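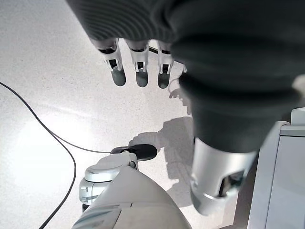
August, shop notebook – scarf joint trials, second round

Started a little after 7 to get ahead of the heat. I wanted the two long sticks for the Medrano porch plate laid out before Yareli came in, and I nearly managed it, except that I spent a good while hunting for the story pole, which was behind the door where I had put it myself so it wouldn't get lost.

The plate is too long for anything we can get delivered up that road, so it has to be scarfed. Sosina Demissie drew it as a stop-splayed scarf with a pair of wedges in the middle and pegs either side, landing over the third post. I like the drawing very much. I was less sure about the wedges, and that is why we are cutting practice pieces out of the Timetti offcuts first – same species, same section, and nicely seasoned after sitting under the lean-to all this time.

Trial one (from before, writing it down properly now): table came out with a slight belly. You couldn't see it by eye but the straightedge rocked on it. When we drove the wedges the joint closed at the ends and stayed a hair open in the center. Sosina thought the wedges were too steep, I thought it was my paring, and we were probably both a bit right.

Trial two, today: kerfed the slope with the circular saw every 30 mm, knocked the waste out with the big slick, then planed across the grain and checked with winding sticks before touching the abutments. Much better. Yareli Jaramillo cut the other half while I was doing mine, working off the same template, and the two went together on the second try with only a shaving off her nib. I was so pleased I went and got everyone out of the office to look at it, which they did very politely.

Wedges are white oak, taper 1 in 8. Drove them from opposite sides with a mallet, a few taps each, turn about. Please don't drive one all the way home and then the other. It walks the joint sideways and you will be an hour getting it back.

Pegs: draw is 2 mm for now. Sosina would like a touch more on the real plate, but those timbers are greener than the practice stock and I'd like her to look at them in person before we settle it.

Other bits. The chain mortiser is cutting wide again, I suspect the bar – ask Vundeck if they still stock it. The Jutau braces are oiled and stickered by the back wall, leave the tags on please.

Still to do: cut through the trial joint lengthwise and look at the bearing inside, then layout on the real sticks, crown up, with Yareli checking my numbers before any saw comes out.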